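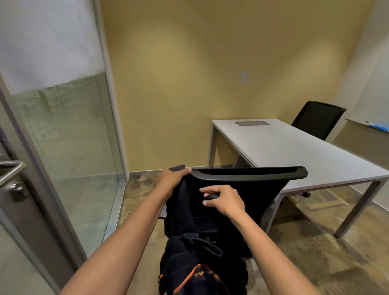 Alun Sayce wrote in to ask whether the Stidudus patrol unit can do a night shift on its own, as the sales sheet from Noltwood suggests. It can't, going by the maker's own manual, and we'd rather you read that before you get to the price.

Stidudus Indoor Patrol Robot
Sold and serviced by Noltwood
Page updated 2022-03-31

The Stidudus is a wheeled security robot for warehouses, malls and parking garages. It weighs 286 pounds, follows a mapped route and sends video to a guard desk. It has a speaker, a flashing light and a call button. It has no arms and can't open a door, so every door on its route has to be propped open or fitted with a powered opener, sold separately.

Battery
The brochure says "all-night patrol." The manual says 6 hours, at walking speed, on flat floors, with the light off. Charging time isn't given in either one. We asked in August and were told it depends.

Threat detection
Noltwood says the software, called Sirkesska, "spots suspicious behavior." We have asked what counts as suspicious and have yet to get a list. What it does do is flag a moving person after hours, which a cheap motion sensor also does. False alarm rates are not published. Ask for them in writing.

Crime reduction
The claim of fewer break-ins comes from one site, the Edwards parking garage, over 30 days. The garage put in brighter lights the same month. Make of that what you will.

Cost
Rental is $2,000 a month with a one-year term. Mapping, door openers and the guard who has to answer the alarms are extra. If you were hoping to drop a guard from the payroll, run the numbers again with that last one included.

In the box
Robot, charging dock, two keys, desk tablet, printed manual. Wall bracket for the dock not included.

Returns
Unopened units only. Rental units can't be returned early without paying out the term.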